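Home > Bathrooms > Reviews

Filed under: Small Rooms, Tested
27th June | Daryna Ostapchuk

The Nindwood folding step stool promises to change how you reach the top of the airing cupboard. I have owned it for 7 weeks and I am, I admit, slightly higher up than before.

Assembly took one evening and most of my goodwill. The leaflet skips from step 3 to step 5, and the spare bolt has never been explained. Once built, it stands square and doesn't creak, which beats the Revton it replaced. 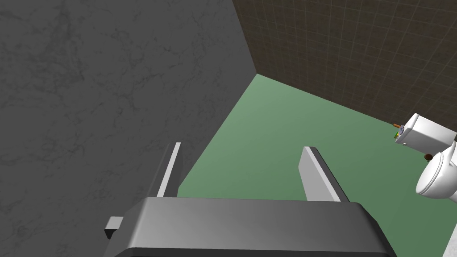
Brown tiles, green surface, white toilet: a bathroom in several colours.

The rubber feet grip well on tiles and rather too well on lino, where they leave grey crescents that come off with a damp cloth and some muttering. Folding it one-handed is possible if you have no plans for the other thumb.

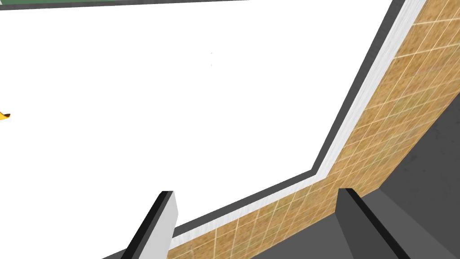 The catch is stiff but has loosened a little with use, and the carry handle is properly comfortable. I'd still buy it again, though I'd wait for the sale. Four stars, one withheld for the thumb.

Older reviews | Newer reviews | Back to top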